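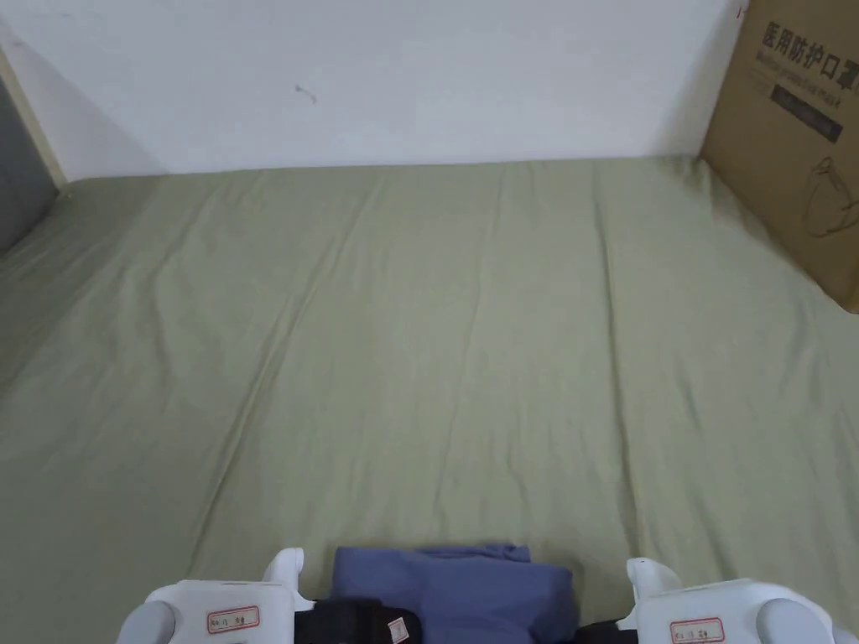 How do I get the long creases out of a fitted sheet once it's on the bed?

Pull the sheet tight from the foot end, mist it lightly with water from a spray bottle, smooth it outward with the flat of your hand and leave it uncovered until it dries. Creases that run the length of the bed mean the sheet is loose across the width, so the sides need tucking deeper than the head and foot.

Posted by Norkia
March, 1,576 views

I'm asking for more detail because I have tried the spray bottle and it only half works for me. The sheet is a cotton blend and the mattress is a double. The bed is against a wall on one long side, so I can only get at three sides properly. I wash the sheet at 40, it goes through the dryer, and then it sits folded in the closet for a week or two until it's needed. When I put it on, the fold lines are gone in an hour or so but the long wrinkles stay, and they look worse in the evening when the lamp is on. I don't own a full-size ironing board and I don't want to buy one for this. Is it the way I dry it, the way I fold it, or the way I put it on? Also, does it matter which corner goes on first?

Vikas Shakya
3,468 points

It's mostly the way you put it on, with some help from the dryer.

Start with the wall side. Pull the bed out from the wall by the width of your arm. If you try to do it by reaching over, the back edge never goes under the mattress far enough, and everything you smooth toward yourself makes slack that has nowhere to go. That slack is what you see as long wrinkles.

Do the far corner at the head first, then the corner diagonally opposite it at the foot. Then the other two. Going diagonally sets the tension across the whole sheet early on. If you do both head corners first, you tend to drag the sheet down toward the foot and it is tight one way and loose the other.

Once the four corners are on, go along each long side and push the fabric under the mattress with your palm down. Lift the mattress a little with the other hand. Don't pull at the top surface. Pulling at the top only moves the wrinkle to another spot.

About the dryer – take the sheet out while it is still slightly damp and put it straight on the bed. Let it finish there with the window open and don't put the comforter back until it feels dry all over. I do mine in the morning and make the rest of the bed after lunch. If you have to store it, fold it in thirds the long way and then roll it. A roll leaves softer marks than a stack of folded sheets with towels on top.

If the dryer is full, the sheet twists into a rope and you get hard creases that no amount of tucking will fix. Dry it on its own or with a couple of pillowcases.

One more thing to check is the size. Some doubles are sold with a deep pocket for thick mattresses. On a thin mattress there will be spare fabric whatever you do. Elastic straps that clip under the corners help with that. I have a set and they have lasted several years, though one clip has gone loose.

Ratska
50 points

Just iron it on the bed. Low heat, dry mattress protector underneath, takes five minutes. I only do the part near the pillows because the rest is covered anyway.

Shivam Prajapati
1,811 points

I'd be careful with ironing on the bed if the mattress is foam. Mine has a label that says no direct heat, so look at yours first. A handheld steamer is a bit safer but you still have to let the bed air out after.

Otherwise I agree with Vikas about moving the bed out. I would add that a dark or mid-tone plain sheet shows every wrinkle, and the same sheet in a small pattern hides most of them. I have a plain one and a striped one from the same maker, washed together, and I only ever notice creases on the plain one.

For the corners, if yours keep popping off, the elastic is probably worn out. Stretch a corner by hand and let go. If it doesn't spring back then the sheet will never sit flat and you may as well replace it or sew in new elastic.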